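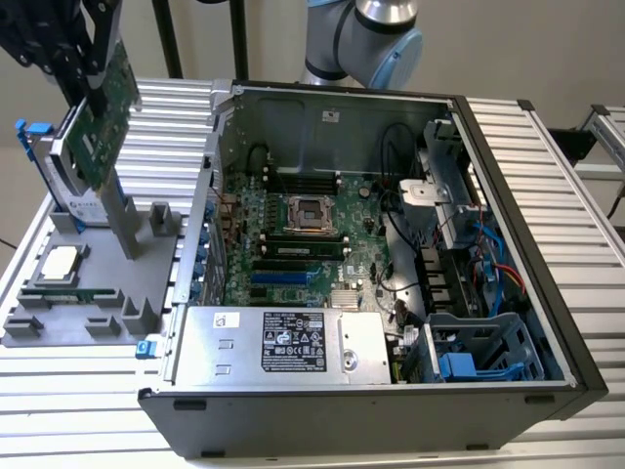

3 min read

PRE-RUN CHECK, ARM CELL, SHARED SHOP
Job: PC tower swap - cards, memory, CPU
Date: 17/03/2021
Checked by: Cormac Mulligan
Second look: Amparo Ayala

1. Mains to tower unplugged, lead off the bench. OK
Comment: lead was still in the back when I came in. Pulled it, hung it on the hook by the sink. Leave it there.

2. Chassis flat on the slats, open side up. OK
Comment: no rocking. Push on all four corners before you sign, not just the near two.

3. Table bolts. OK
Comment: one on the wall side took a quarter turn. Marked with paint pen.

4. CPU out of socket, heat spreader up in the parts fixture. OK
Comment: lower left pocket. Don't park it anywhere else, the Wilum script only knows that one.

5. Socket open, nothing in it, no fluff. OK
Comment: keep sleeves away from it. Kieran Fahy has the good flashlight, ask.

6. Fixture seated. PASS W/ COMMENT
Comment: bit of play side to side. Fine for cards, not happy about it for the CPU. Américo is reprinting, 9 hours on the Zawadzka so tomorow at best.

7. Finger pads. OK
Comment: wiped w/ alcohol. Replaced at 600 cycles, now at 194 on this set.

8. Grip force. OK
Comment: set at 33 on the slider for cards. If someone has been lifting brackets it'll be higher - check every time.

9. Cables inside case clear of the arm path. RECHECK
Comment: drive cage side is the messy one. Tied back twice already, they creep. Look again after every third card.

10. Card approach, slow jog, hand on stop. OK
Comment: stop above the board, look from both sides, then go on down. Bracket tab is what catches first, watch that and not the fingers. 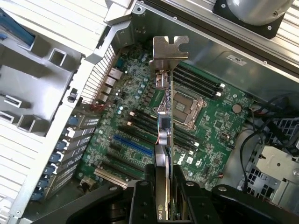 Item 10, graphics card held over the board.

11. Blue latches along the slot covers. OK
Comment: go round them with a fingertip before each run. Arm OFF for this. Yes Kieran.

12. E-stop, bench and door. BENCH OK / DOOR FAIL
Comment: door button sticks on release. Stops the arm fine, wont reset first go. Spare ordered from Gumdale. Until it's in, two people in the room for any powered move.

13. Wrist strap clipped on. OK
Comment: strap is fine, clip is rusty. New one please.

Result: cards and memory OK to run, slow speed only. CPU move on hold till item 6 is fixed.

Open: 6 (Américo), 9 (whoever is runing), 12 (me), 13 (Amparo)

Sheet goes back in the red folder, not on the bench.

Pomivora Shared Workshop | Contact the shop desk | © 2021 Pomivora | Back to top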